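Ticket 1234: Hand-held gripper dropping things, pads coming apart
Opened by: Joscha Wunderlich
Assigned to: Shireen Pillay
Status: Closed, parts follow-up open 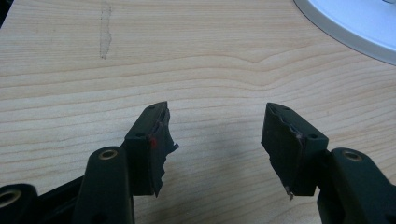
Both pads, fingers open. Left one is the worse of the two.

Joscha Wunderlich, 9:40 am
Hi all, me again with the Prirnen gripper! So I was doing the cup and saucer set this morning and things kept slipping out on the lift. At first I blamed my trigger hand (long session, tired thumb), but then I looked at the pads and, well, see the photo. The left one is shredded, with flaps hanging down past the bottom of the block, and the right one is frayed along its edge with a little pale bit dangling off it. I haven't pulled anything off yet in case you want it as is. There's also a small red mark on the front of the left block, right at the seam. Is that one of ours? I don't remember putting it there.

I've stopped recording for now. The last 400 or so takes are in the Killosia folder, and I honestly couldn't tell you where in there the slipping started.

Shireen Pillay, 10:05 am
Ooh, that's a bad one. Thanks for stopping! Please don't trim the flaps and carry on, I know it's tempting (I've done it, and then I got to spend an afternoon picking rubber crumbs out of the finger slide). Couple of questions. Does the trigger still feel smooth all the way? And when you close it on nothing, do the blocks meet evenly or does one tip touch first?

No idea about the red mark. Hamish sometimes dots things with a paint pen when he's been working on them, so I'll ask him.

Joscha Wunderlich, 10:20 am
Trigger is smooth, no grinding. Closing it on nothing is harder to judge because the loose rubber bunches up in the middle, but I'd say the upper tips touch a hair before the rest. Screws on the arms feel tight with a finger, I haven't put a driver on them.

Shireen Pillay, 11:15 am
OK, tips touching first could just be the bunched rubber, so let's not chase that until the new pads are on. Hamish says the mark could be his but he won't swear to it, so I'm leaving that as unknown.

My guess on the cause is the new adhesive. We switched to the Nukosel strips in December, and Waltraud's gripper started lifting at the seam after a couple of weeks on them too. Once an edge is up it catches on everything and the rubber just rips from there. I can't prove it from one photo, mind you.

What I'd like you to do:
Peel both pads, even the better one. Mixed old and new grips unevenly.
Clean the blocks with alcohol and let them dry properly.
Fit 2 pads from the old Kröger stock, top drawer in the tool cabinet.
Press them on for a full minute each, then leave it alone for 8 hours.
Check the close again and write back here.

Joscha Wunderlich, 5:50 pm
New pads are on! The old left one came off in strips, the right one peeled in one go. Leaving it overnight.

Joscha Wunderlich, 8:30 am
Closes flat now, tips and all, so it was the rubber. Did a bunch of lifts with the heavy mug and no drops. Back to recording.

Shireen Pillay, 8:45 am
Lovely. I'm closing this one. Wiebke is going through the Killosia takes to flag the slips, and I've asked for more Kröger pads. If you see an edge lifting before they arrive, stop and reopen this ticket, please.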